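Gebrauchsspuren — Notizen zum Vortrag in Dastlow, August

Einstieg: Handläufe! Im Treppenhaus Drutevgate steigen täglich 535 Leute hoch, und man sieht am Lack genau, wo sie zugreifen. Kurz warten, ob jemand im Saal eigene Beispiele hat.

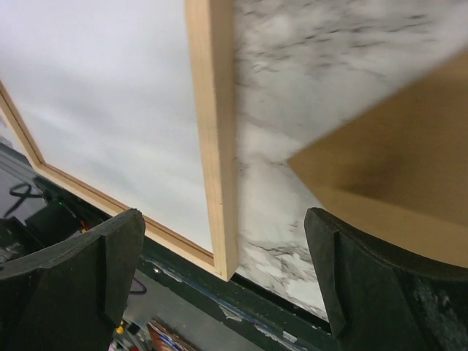 Lesezeit: 2 Minuten

Folie 2: helles Holz. Es dunkelt nach, und ich finde das großartig. Muster herumgeben — 80er Schliff neben unbehandelt, bitte anfassen lassen. Dann die Frage: Wer würde nachölen, wer nicht?
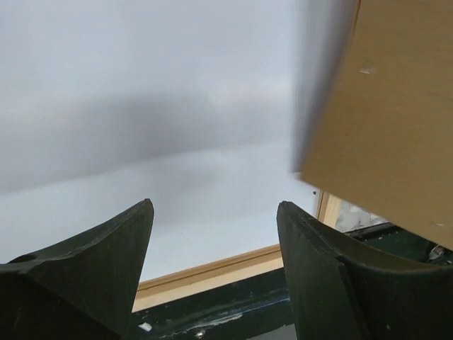
Kratzer werden oft zu früh überlackiert. Bei Busetti habe ich 130 alte Griffe in der Hand gehabt, und die schönsten waren die abgestoßenen. Auf dunklen Flächen fällt es besonders auf: fast schwarzes Grün, matt, dazu feine Schrammen und oben am Grat kleine helle Macken. Langsam sprechen, Folie stehen lassen!

Danach Überleitung zu Escobedo und den Türklinken, Klinke aus der Tasche holen. Fragen ab 16 Uhr.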